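Search this journal Advanced search Go

3.2 Setting up and looking after the cell

I should say at the outset that most of what follows was learned the slow way. The cell we call Erkora has two arms and one table, and by the time this section was drafted (2022-03-16) Florencio Montes and I had rebuilt its simulated twin more often than either of us would like to admit. The twin matters because every change goes there first. If a new base position, a new gripper offset or a new desk-clearing task misbehaves in the simulator, it doesn't get anywhere near the real motors.

The arms don't share a mounting. Each has its own dark plate, one behind the far edge of the table and the other out past the far-left corner, and that gave us more bother than anything else in the build. Our first layout file measured both bases from the table, so whenever somebody nudged the table the arms went along with it in the model and stayed put in the lab. We now measure everything from a fixed point on the floor — dull, but it has saved us a lot of swearing. Abilio Calvo wrote the little script that checks the three positions against each other, and it runs before every session.

For the stationery task we load a fixed set of small things: rulers, a set square, a pencil, eraser-sized blocks and a yellow cube. Figure 4 has the cell partway through a run, with the gripper of the far-edge arm just above the inner corner of the green set square and the other arm held up clear of the table.
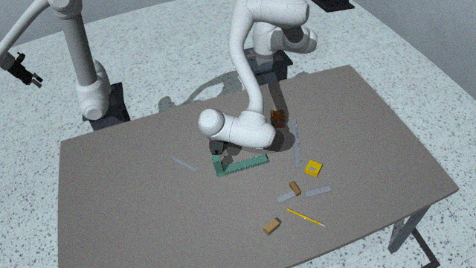
Flat objects are where a badly looked-after cell gives itself away. A cube forgives you a few millimetres, whereas a thin ruler doesn't forgive you anything. When the tool offset has drifted, the fingers either close on air or press into the tabletop, and in the simulator pressing into the tabletop makes the contact solver throw a proper tantrum (we once watched a pencil leave the room at great speed). So I check the offset before I touch any other setting. The routine is to bring the gripper down slowly over bare table, note the height at first contact, go back up and do it again with the wrist turned half round. If the two heights disagree, the offset is wrong and there is no point carrying on until it's fixed.

We repeat that check every 100 runs. Torquil Laing thought this was fussy and wanted to leave it longer, so in July we let him, and he got through almost 3000 runs before the grasps on the rulers went bad enough for him to come and find me. The culprit was a rounding step in the file that saves the joint zeros. It lost a tiny bit each time the file was written, which you'd never spot from one session to the next. Saving the zeros at full precision cured it, and I've kept the check anyway.

The parked arm needs some care as well. Its resting pose has to keep the gripper away from the table while leaving the elbow enough room to unfold, and our first choice managed only the former. Every third or fourth start-up the planner would refuse to move it, complaining of a collision between links that looked perfectly well separated to me. Julián Goicoechea found that the collision shapes were fatter than the drawn ones, by more than anyone had written down. We trimmed them, moved the resting pose a little further out and haven't seen the complaint since.

One leftover annoyance is the lighting. The arms throw broad shadows over the work area, and our object detector still gets muddled when a pale ruler lies half in shade. I've tried softening the lamp, which helps the rulers and spoils the pencil, so for the runs in Section 4 the lamp stays as it was and we report the misses along with everything else.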